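**The Kaufmann hand, and how to come and see it at Grerkdale**

If you have landed on this page, you are probably thinking about putting a robot hand to work somewhere, or you got our open day card in the mail and would like to know what you are letting yourself in for. Either way, welcome! We at Skestano have been building and fitting the Kaufmann for a good while now, and we would much sooner show it to you than talk you into it, so a good part of this page is about the visit as well as the hand.

The Kaufmann is a gear-driven hand for the end of a robot arm. We make it in a left and a right version, and most customers start with a single right hand and add the left once they have gotten used to it. It was drawn up for indoor work among ordinary things: cups, boxes, stems, cartons, a jar somebody has left with the lid on crooked. It is not a heavy lifter, and if you need to shift engine blocks we will happily tell you so over the phone and save you the drive.

**What a visit looks like**

Our showroom at Grerkdale is one good-sized room, and we have tried to keep it feeling like a room people use. There are chairs to sit in, there is a plant that has done a lot better than any of us expected, and there are usually flowers, partly for the pleasure of them and partly because a bouquet is a wonderful test for a hand. Flowers bend, they tangle, they have leaves where you don't want leaves, and you know right away when they have been squeezed too hard.

A demonstration runs a little like this. You come in, you get coffee, and Annelies Thaler (she runs the visits, and she wrote most of this page) asks what sort of handling you do all day. Then she sets the arm going on something close to it. If you have brought your own objects, so much the better. Please do bring them! A bag of the real parts from your own bench will teach you more than a whole afternoon with ours, and we have yet to be offended by a hand that fumbled a customer's part. We write it down and we look into it.

After that you can have a turn yourself. The hand can be led through a motion slowly by an operator standing next to the arm, and most people get the feel of it sooner than they think they will. Children are welcome on open days as long as they stay with a grown-up and keep behind the yellow tape while the arm is moving.

There is a screen beside the arm that carries the view from the wrist camera, and visitors tend to drift over to it and stay there. It takes a minute to get your bearings, with the ceiling lights off to the left and everything bending around the edge, and then you find the plant and the bouquet and it all falls into place.
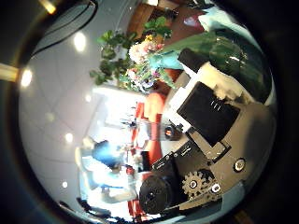
*Page last changed 24th April*

The wrist view is also a handy way to get acquainted with the hand itself, because so much of the mechanism sits right there in it. The toothed gear near the big round motor is the part we get asked about most, along with the gray plate that runs past it. We leave all of this in the open on the demonstration hand. A production hand can be ordered with a cover over the gear, and for anything dusty or linty we would urge you to take it.

**The hand in a little more detail**

Every Kaufmann comes with its motor fitted and run in, its mounting bracket, and a small camera at the wrist. The camera is very wide in its view, and that is on purpose. A narrower lens gives you a prettier picture, but it loses sight of whatever the hand is reaching past, and our customers told us early on that they would put up with the curved edges in exchange for seeing more of the room. If you would like the picture straightened out, the viewing software will do it for you at the click of a box, although you lose some of the outer edge that way.

The motor can be swapped without taking the hand off the arm. We used to make people unbolt the whole thing, and we heard about it, loudly, from the packing floor at Wallthorpe, where our first pair of hands went. Their crew now does the job in 15 minutes with the tool that comes in the box. They were also the ones who asked for fasteners you can get at from the side, so if you find the hand pleasant to service, you can thank them for it.

Keeping it in good order is simple enough. Wipe the gear teeth with a dry cloth at the end of the week, look over the cable for rubbing wherever it bends, and wipe the lens with the sort of cloth you would use on a pair of glasses. Please don't oil the gear. We know it is tempting.

**Ordering**

- Kaufmann right hand, with wrist camera and bracket
- Kaufmann left hand, with wrist camera and bracket
- Matched pair, set up together in our shop before shipping
- Gear cover, left or right
- Service kit: motor tool, spare fasteners, lens cloth, printed guide
- Demonstration visit at Grerkdale, no charge

Hands are built to order, and we don't keep a shelf full of them. The warranty runs 2 years and covers the motor, the gear and the camera. It doesn't cover a hand that has been dropped, though do call us if it happens, and we will see what can be mended. A copy of the printed guide, all 79 pages of it, can be mailed to you before you decide on anything. Several people have told us they read it cover to cover, so perhaps it is better than we gave it credit for.

**Planning your trip**

Open days are posted on the showroom door and at the top of our news page, and you can just turn up. For a private visit, write or call ahead and tell us what you handle, how big it is, and whether it minds being dropped. The parking is behind the building and the entrance is at the side, up a short ramp. There is room to get a wheelchair all the way around the arm, and Annelies can bring the screen down lower for anyone who would like to sit while they watch.

We rearranged the room in January, so if you came to see us before that, the arm is now nearer the middle and there is a good deal more space to stand. The coffee is in the same place. If you are coming a long way, let us know when you set out and we will make sure there is a fresh pot on and that the arm is up and running by the time you get here.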